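The Table Is Where It Stops

Monday, November 30, 2020

The owner of the table would like it known that she did not set out to have opinions about clutter. She runs the back office of Andreadis, a two-room hardware and household shop in Noltdale, and for most of her working life she let small things lie where they fell. Then came the inventory in April, when she discovered that the shop's records listed 3,962 items and that a fair number of them were living on flat surfaces.

"I found a price gun in the tea tin," she says. "I had been reordering price guns."

We are talking at her end of the stockroom, where she has agreed to explain her method, a word she pronounces as if it belonged to somebody richer. The method is a brown wooden table pushed up to a pale wall. Everything without a home goes on it. Nothing else does. At the end of the day the table gets cleared, and whatever nobody can find a place for goes in a drawer with a date on it.

"Then after 15 days I open the drawer and I'm ashamed," she says.

The table came from her mother's dining room and has the grain to prove it. She is fonder of it than she lets on. When I put my coffee down she moved it, without breaking her sentence, to a stool.

What ends up there is the stuff with no natural shelf. Gloves are her great example. A packet of gloves is cleaning supplies to one person and gardening to another, and at Andreadis the two sides have been arguing for 5 years. Tubes are worse. "A tube could be glue, it could be hand cream, it could be the stuff you put around a bath. People see a tube and they think, bathroom. I've had wood filler in the bathroom section. Somebody bought it, too. They didn't come back, so I don't know how that went."

Jars she has made her peace with. Jars stack. It's the little packets she can't forgive, the ones that slide under whatever is bigger and stay there until spring.

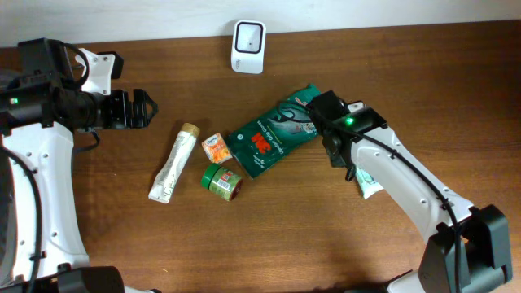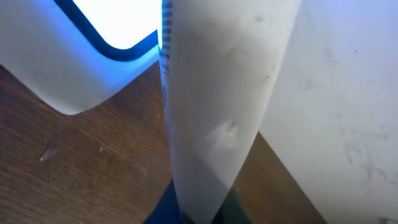
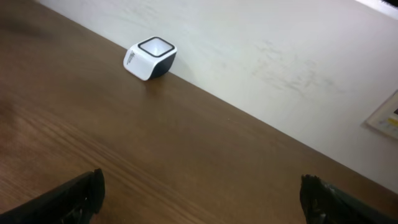
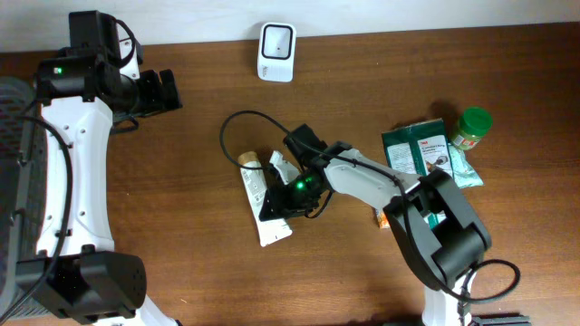

The sorting table in the Andreadis stockroom. Third from top: the small white-and-dark cube has the wall end to itself.

Her one firm rule concerns distance. Soft things and packets go in the middle, in a heap if they must. Anything hard, white and vaguely electrical goes up against the wall, alone.

"Because it'll get buried," she says. "You put a glove on top of a gadget and you've lost the gadget. You'll find the glove right away."

I ask whether the rule is written down anywhere. It was, she says, on a card, and the card went on the table, and at the end of the day the table was cleared.

She tried buying her way out first. There was a set of stacking trays from a firm called Plasten, which she describes as very good trays. They filled up in a week. "A tray is a table with sides," she says. "All I'd done was give the mess a fence." The trays are now in the front room, for sale, at a discount she considers generous and her customers so far do not.

After that came a labeling system by Gralon, recommended by a cousin, with colored dots for each department. She put up with the dots for 2 months. Green was garden, and blue was kitchen, and orange was a color she had been sent too many of, so orange became everything else. By the end most of the shop was orange.

So, the table. It costs her nothing and takes up space she used to fill with boxes of the wrong size of hook. She says the clearing takes less time than she feared, though she won't give me a number, on the grounds that I would print it and her staff would hold her to it.

Does it work at home?

She looks at me for a while. "At home I don't have a table," she says. "It's here."

She eats on the couch these days and says she has come around to it. Her sister has offered her another one, round, with a leaf that folds down, and she is thinking it over. A round table worries her. There's no wall end to a round table, and she isn't sure where she would put the gadgets.

Before I leave she goes back to the glove question, which has been bothering her since I sat down. She has decided they are cleaning. Then she says that she'll probably put half of them in garden, so that there's something to find in either place, and asks me to take my coffee cup with me.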